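Home | Projects | Fall Term | Class Blog | Contact

What Our Dorm Throws Away: A Four Week Waste Audit of Wanmont Hall

Environmental Studies 2, group report
Shares 31 | Comments 4

Why we did it

Wanmont Hall has recycling bins on every floor and nobody in our group could say if they work. The college page says "most waste is diverted". Most of what? We wanted a number. Also two of us live there and were tired of the smell in the second floor trash room, so that was part of it.

Question we started with: how much of what goes in the landfill bins could have gone somewhere else? Second question, added after week one: what kind of stuff is the worst problem.

Background (short)

Waste audit = you collect trash for a set time, sort it by type, weigh each type. Schools do them a lot. You can do it by volume or by weight. We picked weight as the scale was free to borrow and volume depends on how hard people squash things. Weight has its own problem, wet coffee grounds beat everything. More on that later.

Our town takes paper, cardboard, cans, bottles and tubs. It does not take chip bags, candy wrappers, coffee pouches or anything with a foil layer glued to plastic. Drink cartons are a gray area. The hauler's sheet says cartons yes, the poster in the hall says cartons no. We went with the hauler.

Method

Building has 125 residents. We only did the landfill bins, not recycling. Wish we had done both but there were five of us and one scale.

Every Wednesday for four weeks, one bag from each floor kitchen. Tagged with floor and date, carried down to the basement laundry area, which has a drain in the floor and a big sink. Gloves, long sleeves, masks if you wanted one. Sorted into six tubs:

Food
Paper and card
Bottles, cans, tubs
Film and wrappers
Cartons
Everything else

Then weighed each tub, subtracted the tub, wrote it down twice. Kazue Nakajima kept the log and caught three mistakes where someone forgot to subtract the tub. Bags with broken glass we set aside and weighed whole.

No names or mail were read or kept. If there was a letter it went straight in paper, face down.

Results

Over the four weeks food was 46 percent of the weight. Way more than we guessed (the group guess was a quarter). Mostly rice, pasta, bread ends, fruit that went soft. Coffee grounds a lot. A whole unopened bag of carrots in week two.

Paper and card was next. A lot of this was pizza boxes, and the clean lids could of been torn off and recycled. Bottles and cans were low, which suggests people do use the recycling bins for the obvious things. That was the good news.

Film and wrappers came out tiny by weight. But that tub was overflowing every single week – we had to push it down to get it on the scale. If we had gone by volume it would probably be first or second. This is the weak point in our method and we should of measured both.

Cartons small but annoying. Half had liquid left in them.

Total sorted, not counting glass bags: over 900 pounds. Our backs noticed.

Week three was higher than the others. Midterms? Also the Zilthorpe dining room was closed that weekend so people cooked. We can't seperate the two.

Survey

Paper survey under doors, 31 came back. Most people said they sort "usually" or "always". When asked where a chip bag goes, more than half said recycling. Wrong, at least here. When asked where a carton goes the answers split nearly even, which fits with there being two signs that disagree.

One person wrote "please put a compost bin in the kitchen I am begging". Noted.

What we think

1. Food is the thing. A compost bucket in each kitchen would move more weight than any new recycling poster. Clatthorpe Hall already has one and their trash room doesn't smell. We didn't audit them so can't say more than that.
2. Fix the carton sign. Costs one sheet of paper.
3. Wrappers have nowhere to go. The Muñoz grocery by the bus stop has a drop box for soft plastic bags but the foil lined ones aren't accepted. Buying bigger packs makes less wrapper per serving, that is all we could come up with.

Limits

One bag per floor per week is not much. Only landfill bins. Same day every week, so weekend trash is maybe under counted. Five sorters and we didn't always agree on what "everything else" meant – a greasy paper plate went three different ways before we wrote a rule. Survey people are probably the ones who care already.

If we did it again: two weigh-ins per week, measure volume too, and agree on all the rules before opening the first bag.

Wrappers and packaging

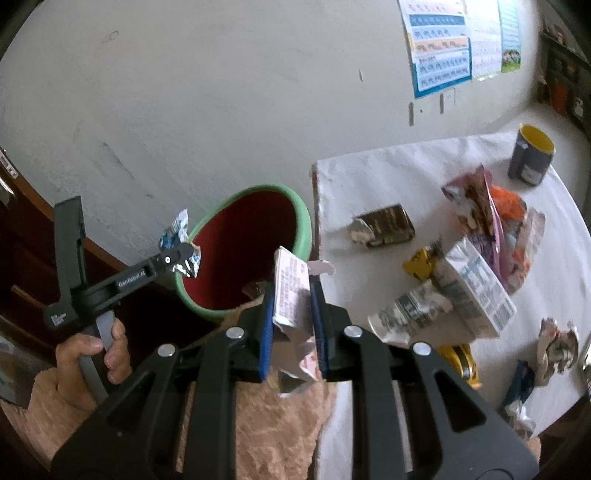
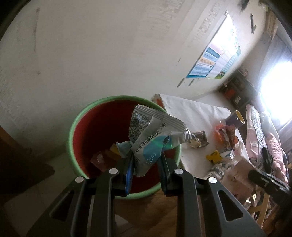

Can a crumpled snack wrapper go in with plastic recycling if it's clean?

Usually it can't. Many snack wrappers are plastic film with a thin metal layer, and most curbside programs have no way to pull the layers apart, so clean or dirty they go in the trash. Check your hauler's list, a few places do take them seperately.

Comments (4)

Recent student projects

Does the Library Really Get Louder After 4 PM?
Rain Barrels Behind the Art Building
Counting Bikes on the Clatthorpe Path
Salt on the Sidewalks: A January Soil Test
Cold Water Laundry, Does It Work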